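In Praise of the Thread

Ask people what a surgeon holds and they'll say a knife. Every time! I've asked at dinners, at my niece's school, on a very long train ride to Drurkcombe, and the answer is always the knife, sometimes with a little slashing gesture thrown in. I would like to make the case for the thread.

I teach suturing to beginners. Most of them are medical students, a few are nurses adding a skill, and once in a while we get a vet student who wandered down the hall and never left. I've been at it long enough to have gone through more than 1000 practice pads, those squares of fake skin with the fake cuts in them, and I still get a small thrill when I open a fresh packet of thread. It's such a modest thing. You could lose it on a dark carpet. And yet we hand it the job of keeping a person closed while the body gets on with the real work, and the body mostly does get on with it, and then we go home and eat soup.

My opinion, which I've bored my colleagues with for years, is that we teach stitching in the wrong order and for too short a time. We start with the needle. The needle is exciting, I understand that. It's curved, it's sharp, it makes you feel like you're really doing something. A student gets it through the pad on the first afternoon and wants to show everybody. Meanwhile the thread is trailing off the table, wrapped around a thumb, caught under the elbow of the person on the next stool.

I'd begin with thread alone. Two weeks of it, no needle in the room. Tie knots on a drawer handle. Tie them around a pencil, around a banana, with your left hand, with the radio on. Learn what it feels like when a throw lies down flat and what it feels like when it doesn't, and learn it until your fingers object before your brain does. I had a teacher, Shirley Pelletier, who kept a length of cord tied to the arm of her kitchen chair and did knots on it while she waited for the kettle. She could talk about her tomatoes the whole time. I thought it was showing off until I tied a cord to my own chair, and within a month I was doing the same thing (minus the tomatoes, I can't grow a thing).

There's a pleasure in it that's hard to explain to anyone who hasn't sewed, knitted, fished or sailed. People who've done any of those get it immediately. Elsie Nuttall came to one of our open evenings with forty-odd years of quilting behind her and tied a better square knot on her first try than I'd seen all semester. She wanted to know why the students were pulling so hard. "You're strangling it," she told one of them, very kindly. I've used the line ever since and I always give her credit.

Pulling too hard is the great beginner's fault, and I love the moment it goes away. The student has been hauling on every stitch as if tying down a mattress on a car roof. The edges of the pad pucker up into a sad little ridge. Then one day they let the thread come just until the two sides meet, and they stop. They look at it. The edges are touching and nothing is bunched. I've seen grown adults go quiet over that.

I'm just as fond of looking at other people's stitching up close, and I think we ought to do much more of it. Textbooks give you clean drawings, with the tissue a flat pink and the thread a tidy line going in here and out there. Drawings are useful. They also leave out nearly everything that makes the job interesting: the shine, the crowding, the way one instrument gets between you and the thing you want to see.
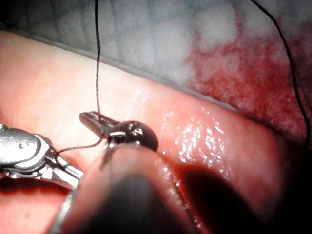 Page last changed: 4th November

Look how thin the black threads are next to all that metal. One comes down from the top, almost straight, to the small gray jaw near the middle, and a short length runs from there in an easy curve, down and left, to the jaws of the other instrument. I can look at that curve for ages. A drawing would probably have made it a straight line, and a straight line tells you nothing about how thread hangs between two tips.

I put that picture up for a new group and ask them to trace the threads with a finger before they say a word about the instruments. It's surprisingly difficult. The silver catches your eye, then the glossy dark part with the bright spots on it, and then there's the big blurry shaft in front, and you have to drag your attention back to the skinniest thing in view. But once you've practiced finding the thread you find it everywhere, and you start asking the right questions. Which end is this? What's it attached to? If I moved this tip, what would move with it?

Those questions are most of what I want to teach, if you want the truth of it. Afroza Talukder, who runs the sessions after mine, thinks I've gone a bit soft on the subject. Her view is that students need volume: put the needle in, pull it through, tie, cut, do it again until the pad falls apart. She has a chart on the wall and her record holder did 294 stitches in one weekend. I admire that student enormously. I also looked at the pad, and I'd say the last 60 were lovely and the rest were a person learning the same lesson over and over without being told what it was.

We've argued about it in the hallway, in the parking lot, and once through a bathroom door. I'll grant her this much: there's no substitute for doing it a great many times. Hands are slow learners and they don't read. My slow two weeks with the banana would be useless if nobody went on to do the big stack of stitches afterward. But I'd rather have the stack come second, on top of fingers that already know what a thread wants to do.

And thread does want things! I'm convinced of it, and I know how that sounds. Some kinds come out of the packet remembering how they were wound, and they'll spring back into that shape the second you relax. Some are limp and friendly and tie like a dream. Some slide so easily that you need extra throws to make the knot stay put. You can read all this on a handout (we have one, it's four pages long, it's fine) or you can spend half an hour with a bit of each in your hands and never forget it. I lay them out side by side on a white towel, and people start picking favorites right away. They get quite loyal. Concetta Piras, one of last year's group, would trade her good scissors to get the soft braided one.

Black is my own favorite, for the plain reason that you can see it. On a pink pad, under a lamp, with tired eyes at the end of the day, black thread stays where you left it. I know there are other colors and I know they're picked for good reasons. If I were in charge of beginners everywhere, though, they'd all start on black.

One more thing I'd change, while I'm handing out orders. We should let people sit down and be slow. There's a strange hurry that gets into a suturing class, as if someone were bleeding on the other side of the door. I used to run a stopwatch, years ago, and I'm a little ashamed of it. The students who did best against the clock were often the ones with the messiest tails and the loosest second throws, and they went away thinking they were good. Now I give them 30 minutes for one row and tell them I don't care if they finish. The room gets wonderfully calm. You hear the little click of the needle holders and somebody breathing through their nose, and that's about all.

Speed shows up later without being invited. It comes from not having to redo things, from knowing where the short end is, from never once having to stop and untangle. I've watched old hands who looked as though they were barely moving, and they were done before the fast person had found the end of the suture.

So if you're starting out and you've found this page because you have a pad and a kit and a bad feeling about both, put the pad away for a bit. Cut yourself a good length of something cheap, string or shoelace or the waxy stuff from the hardware store. Tie it to a chair. Do ten knots badly and don't worry about it. Then do ten more with your eyes shut, and run your thumb over them, and see if you can tell which ones sat flat.

If you like it, and I really think you might, come to the next open evening. We're planning one for December, the lamps will be on and there'll be towels and plenty of thread in every kind we've got. Bring your quilting friends. Elsie is coming, and she's been asking whether she can have a go with the needle holders this time.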